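Speaker notes: "Two Hands and a Lot of Laundry"
Leszek Laskowska, 7th February, afternoon session

Opening (take your time, let people sit down)

Good afternoon, everybody, and thank you for coming back after lunch, because I know that's a lot to ask and I know there is still cake out there. I'm Leszek, I work on the data side at Brornatero, and I'm going to talk about how we collect examples for a robot that learns by being shown things. I'm not going to talk much about the model. My colleagues who train the model are lovely people and they can tell you all about it in the break. I'm the one who sends them the stuff they train on, and then gets the messages when it's wrong.

(Slow down here. Last time I ran through the intro in one breath.)

The project is called Triso. The goal is simple to say: pick up clothes in a home, wherever they've ended up, and put them where they belong. We record a person guiding the gripper through the job, start to finish, and one of those recordings is what we call an episode. At the moment we have 3123 episodes that we've kept. I'll come back to the word "kept," because that's where most of my gray hair comes from.

Why homes

We started in the lab, like everyone does. We had a table, we had good lights, and we had a stack of T-shirts that somebody bought in one go, all the same size. The model got really good at that table! Then we took it to an apartment and it reached for a shirt on an armchair and stopped a hand's width short, and did that again and again, very politely. It had never met an armchair.

So we moved the collecting out into real rooms. We've had wonderful help from people who let us in, and I want to say thank you to them, and especially to the family who kept making us soup. What you get in a home is all the surfaces you'd never think to buy. Speckled gray fabric with a dark patch on it. A plain white panel with a metal rail running across it. Corners where something soft meets something hard. A person looks at that and sees a place where clothes are. The model has to learn which part of it is the clothes.

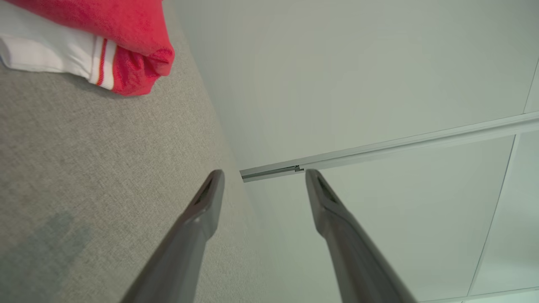
Now, when I explain this to visitors they usually ask about the folding, because folding looks hard. Folding is hard! But the part that eats our time is the approach, the few moments before the fingers touch anything. If the person guiding the gripper hesitates there, the model learns to hesitate. If they always come in from the same side, the model believes that's the only side there is. One of our first operators was left-handed and very fast, and for a good while our robot had what I can only call left-handed opinions.

What we ask the operators to do

(Keep this part chatty, don't read it as a list.)

We ask them to begin each episode from a different place. It doesn't have to be dramatic, a small shift is plenty, but we want the wrist camera to see the garment from high up, from low down, from off to one side, and sometimes with the garment barely in view at all. That last one took some persuading. People are considerate, and they like to line things up nicely before they press record. We've had to tell them, very gently, to be a little less considerate.

We ask them to leave the room alone. If there's a mark on the upholstery, it stays. If there's a rail or a hinge or a cable next to where they're working, they work next to it. In the early days people tidied before recording, and I understand it completely, I'd do the same if my mother were coming. But the model then met a cable for the first time with no one there to help it.

And we ask them to keep the mistakes, as long as they recover. A pinch that slips and gets a second try is worth a great deal to us. We used to throw those away. Our friends at Amato, who do something similar with dishes, told us over a very long dinner that they'd stopped throwing theirs away, and I went home and felt a bit sick about the ones we'd deleted.

How we check

Every episode is watched by 2 people. They don't sit together and they don't see each other's marks until both are done. They note where the approach starts, where contact starts, where the garment leaves the surface, and whether the ending is really an ending. If they disagree, it goes into a pile, and on Friday mornings we go through the pile with coffee.

(Tell the towel story if there's time. If the clock says less than ten minutes, skip it.)

The towel story: we had a label that just said "garment," and one reviewer was counting towels and the other wasn't. Both had good reasons and both could defend them at length. We now have a label that says "cloth item," and the two reviewers are still friends.

We use a tool called Brurno for the marking. It's ours, it's plain, and it has one feature I'm proud of, which is a big button that says "not sure." Before we had that button, people guessed. With the button there, they press it, and the pile gets bigger, and the labels get better.

Numbers, quickly

A good day for one operator is 70 episodes. We had a stretch in July where we asked for 200 from the team every day, and we got them, and I wish we hadn't asked. They were all short and neat, started from nearly the same spot, and the model trained on them did worse in new rooms than the one before it. We took most of them back out. These days I ask how many rooms we've been in this month before I ask about episodes.

What I'd like to hear from you

I still don't have a good answer for clothes that touch other clothes, say a sock tucked into a sleeve. Is that one item or two? Our operators each do what feels natural to them, and the recordings show it. If you've worked on anything like this, please find me afterward.

The other open question is lighting. Most of our sessions happen in daylight, when people are willing to have us over, and so we have very little from evenings. We're going to start asking for evening visits in the spring, and I'll be bringing the soup this time.

(Stop here. Leave the contact slide up, drink some water, take questions. Repeat each question into the microphone before answering it.)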